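Flosby 누빔 침대 커버 사용기: 원단, 세탁 수축, 보풀, 정전기

작성일 2024년 4월 20일

대상 제품은 Flosby의 면 혼방 누빔 침대 커버 퀸 사이즈이다. 비교 대상으로 Rilham의 순면 커버와 Grundau의 극세사 커버를 같이 썼다. 세 제품 모두 직접 구입했고 협찬이나 대여는 없다. 지난해 11월부터 한 침실에서 번갈아 사용했으며 Flosby 제품의 사용 기간이 가장 길다.

평가 항목은 원단과 봉제, 세탁 후 치수 변화, 이염, 보풀, 정전기, 건조 시간이다. 촉감은 개인차가 커서 점수에 넣지 않고 본문에서만 언급한다.

1. 원단과 봉제

Flosby 커버는 겉감이 면과 폴리에스터 혼방, 안감이 폴리에스터, 충전재가 얇은 폴리에스터 솜이다. 라벨에 적힌 충전량은 제곱미터당 100g이다. 봄가을에는 단독으로 덮을 수 있고 겨울에는 이불 위에 얹는 용도로 봐야 한다. 제품 설명에는 '사계절용'이라고 되어 있으나 난방을 약하게 쓰는 집에서는 한겨울 단독 사용이 어렵다.

누빔은 마름모 패턴이다. 누빔선 간격은 일정한 편이고 모서리 근처에서만 간격이 조금 좁아진다. 땀 길이는 고르다. 밑실 장력이 약한 구간이 안감 쪽에 두 군데 있었는데 실 고리가 손톱에 걸릴 정도로 떠 있었다. 한 곳은 사용 중에 풀려서 손바느질로 고정했다. 나머지 한 곳은 그대로 두었고 더 진행되지 않았다.

테두리는 바이어스 테이프로 감쌌다. 테이프 이음매가 발치 쪽 가운데에 있어 눈에 띄는 자리다. Rilham 제품은 이음매가 모서리에 있어서 이 점은 Rilham이 낫다. Grundau는 테이프 없이 뒤집어 박은 구조라 이음매 자체가 없고, 대신 가장자리가 말린다.

2. 세탁 후 치수 변화

세탁은 드럼세탁기 이불 코스, 수온 30도, 중성세제 정량, 섬유유연제 없음으로 통일했다. 건조는 자연 건조다. 치수는 완전히 마른 뒤 평평한 바닥에 펴고 줄자로 쟀다. 당겨서 재면 값이 커지므로 손으로 주름만 펴고 장력은 주지 않았다.

Flosby는 첫 세탁에서 길이 방향으로 눈에 띄게 줄었고 두 번째부터는 변화가 측정 오차 안에 들어왔다. 폭 방향 수축은 첫 세탁에서도 작았다. 퀸 매트리스에 덮었을 때 발치 쪽 여유가 줄어드는 정도이고 사용에 지장은 없다. 매트리스 두께가 두껍다면 한 치수 큰 제품을 권한다.

Rilham 순면은 첫 세탁과 두 번째 세탁에서 모두 줄었다. 세 제품 가운데 총 수축이 가장 크다. Grundau 극세사는 거의 변하지 않았다. 소재를 생각하면 예상 범위의 결과다.

수축보다 신경 쓰인 것은 누빔선 주변의 잔주름이다. 겉감과 안감의 수축률이 달라서 생기는 것으로 보인다. 다림질로 펴지지만 다음 세탁 후에 다시 생긴다. 다림질은 두 번 해 보고 그만두었다.

3. 이염과 색 빠짐

첫 세탁 때 흰색 면 손수건을 같이 넣었다. Flosby는 손수건에 육안으로 확인되는 이염이 없었다. Rilham은 남색 제품이라 옅은 푸른색이 묻었고 두 번째 세탁부터는 묻지 않았다. 짙은 색 제품은 첫 세탁을 단독으로 하는 것이 안전하다.

날염 원단은 무늬 경계가 번지는 문제가 따로 있다. 빨강이나 파랑처럼 진한 무늬가 흰 바탕에 바로 붙는 디자인이면 구매 전에 경계부를 확대해서 확인하는 편이 좋다. 조각보처럼 보여도 실제로 조각을 이은 것과 한 장에 인쇄한 것은 세탁 특성이 다르다. 인쇄 쪽은 솔기가 없어 시접이 뭉치지 않고, 조각을 이은 쪽은 조각별 수축 차이로 솔기가 울 수 있다.

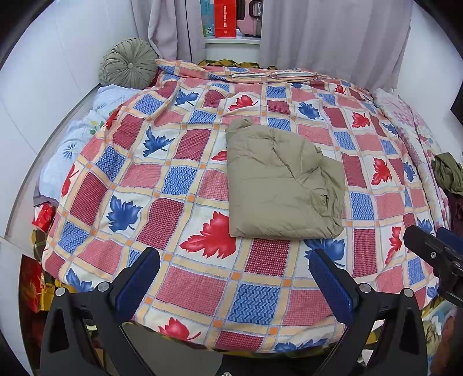
4. 보풀

보풀은 사용 시간이 긴 상반신 구역과 발치 구역을 나누어 관찰했다. Flosby는 상반신 구역에 짧은 보풀이 생겼고 발치는 깨끗하다. 청바지를 입고 자주 걸터앉는 옆면은 상반신 구역보다 심하다. 혼방 원단은 면 섬유가 끊어져도 폴리에스터 섬유가 보풀을 붙잡고 있어 저절로 떨어지지 않는다. 보풀 제거기로 정리되지만 누빔선 위를 지날 때 실이 날에 걸릴 수 있으니 선을 피해서 면 단위로 작업해야 한다.

보풀 제거기는 Nnaji의 충전식 제품을 썼다. 날 덮개 높이를 조절할 수 있는 모델이고 가장 높은 단계로 두면 누빔 원단에서도 걸림이 적었다. 먼지통이 작아 퀸 커버 한 장을 처리하는 동안 여러 번 비워야 한다.

Rilham은 보풀이 거의 없는 대신 표면이 조금 거칠어졌다. Grundau는 보풀보다 털 눌림이 문제다. 같은 자리에 앉으면 결이 누워 색이 달라 보이고, 솔로 빗으면 어느 정도 회복된다.

5. 정전기와 먼지

겨울철 실내 습도가 낮을 때 Grundau에서 정전기가 가장 잦았다. Flosby는 안감이 폴리에스터라 이불과 맞닿는 면에서 소리가 나는 날이 있었다. 가습기를 켜면 두 제품 모두 줄었다. Rilham에서는 사용 기간 내내 느끼지 못했다.

머리카락과 반려동물 털은 Flosby의 누빔 골에 모인다. 점착 롤러로 골 안쪽까지 닿게 하려면 누빔선과 나란히 굴려야 한다. 직각으로 굴리면 골을 건너뛴다.

6. 건조 시간과 보관

실내 건조대에 반으로 접어 널었을 때 Flosby는 하루 안에 말랐다. 누빔선이 교차하는 지점이 마지막까지 축축하므로 중간에 한 번 뒤집는 것이 좋다. Rilham은 더 오래 걸렸고 흐린 날에는 다음 날까지 갔다. Grundau가 가장 빨랐다.

건조기는 Flosby 라벨에 저온만 허용으로 표시되어 있다. 이번 비교에서는 사용하지 않았으므로 건조기 수축에 대한 자료는 없다.

보관 시 부피는 Rilham이 가장 작다. Flosby는 세 번 접어 일반적인 수납장 선반에 들어간다. 동봉된 부직포 가방은 지퍼가 약해서 첫 달에 이가 벌어졌다. 압축팩은 솜 복원이 늦어질 수 있어 쓰지 않았다.

7. 점수

100점 만점 기준으로 Flosby는 82점이다. 감점 항목은 밑실 장력 불량, 옆면 보풀, 부직포 가방, 이음매 위치 순으로 크다. Rilham과 Grundau는 용도가 달라 같은 표에서 점수를 매기지 않았다.

세탁 빈도가 높고 관리에 시간을 들이기 싫다면 Flosby가 무난하다. 피부에 닿는 감촉과 정전기를 우선하면 Rilham, 건조 속도를 우선하면 Grundau를 고르면 된다. 다만 Rilham은 수축을 감안해 여유 있는 치수로 주문해야 한다.

추가 확인 예정 항목: 저온 건조기 사용 시 치수 변화, 여름철 단독 사용 시 통기성. 밑실을 보수한 부위의 상태도 같이 기록한다.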